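Clurville Robot Club: your questions, answered
March

We get a lovely lot of emails at the start of each term, and plenty of them ask the same things, so I've gathered the answers in one place (and tidied up the ones from last year that had gone a bit stale). If yours isn't covered, please do write. I enjoy the letters, even the very long ones!

Do I need to know how to program before I join?

No, not a bit. We have members who have been writing code since they were small and members who had never opened a text editor before their first evening with us. You'll be paired with somebody a little further along than you are, and the first couple of weeks are spent driving the grippers about by hand from the keyboard, which is good fun and teaches you more than you'd expect about why the clever stuff is hard.

Do we work with real robots or on the computer?

Mostly on the computer, at least for the first half of the year. Everything in our current project, which is called Bunska, happens in a simulator. You can drop a trophy four dozen times in an evening and not owe anyone a new trophy. It also means you can carry on at home if your machine is up to it.

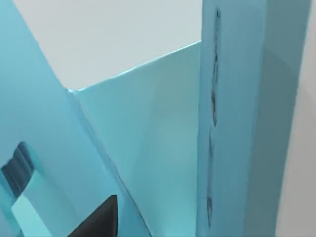

Gripper finger down at the front of the blue shelf, Bunska practice world.

Why is it so difficult to see what's going on from the close-up view?

I know, I know, this is the one everybody asks in week two! When you work right up against the shelf you get a great deal of pale blue panel and very little else, and it takes some getting used to. My advice is to stop and work out which upright you're looking at before you move anything. Keep a wider view open next to it if your screen is big enough, and go slowly. Milan De Bruijn has written a short guide to switching views and it's in the members' folder under "Looking about".

What is the Bunska task, exactly?

You have a table, a shelf, a tray and an assortment of household things, and your program has to pick up an object and put it where the task card says it should go. There are 6 cards in the set and they get harder as you go. Card one is a gentle thing with the tray. Card five has made grown adults go and stand in the corridor for a while. You may do them in any order, though I'd leave five until after you've had a few weeks' practice and a biscuit.

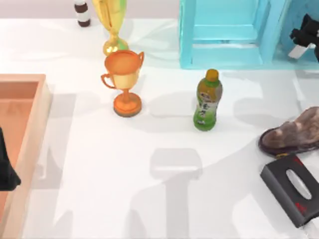

Kamol Ruangrit

Why such an odd mixture of objects?

They each ask something different of you. A trophy cup has handles that stick out and a narrow stem, so you've several places to take hold of it and most of them are worse than they look. The tea bottle stands upright and wants to be taken squarely. The slipper is an awkward shape for any gripper, and the tissue box is a nice honest box until you find it's sitting at an angle and touching the slipper. We did think about using plain cubes, and we tried it for one term, and people got terribly bored.

Two grippers sounds like a lot. Do I have to use both?

Only on the later cards. To start with you can park one out of the way and forget it. Once you do bring in the second, please read the page on keeping them from bumping into each other. It's dull, I'm afraid, but it'll save you an evening.

Should I worry about the shadows?

If your program finds things by looking for dark patches, yes, rather! The arms throw grey shadows across the white table, and one of them can look remarkably like a gripper itself. Several teams have been caught out by this. Try your code with the arms in a few different positions before you trust it.

Is there a competition?

There is. We hold a friendly one against the Nikano and Groen clubs at the end of the spring term. Teams are of up to 5 people, and you're scored on tidiness as well as speed. The highest score so far is 757, set by a Groen team, and we would dearly like it back.

Can parents stay and watch?

Of course, and you're very welcome to have a go. We ask only that you let your child have the keyboard back afterwards.

Filed under: Club news, New members, Bunska

Contact the club | © Clurville Robot Club | Back to top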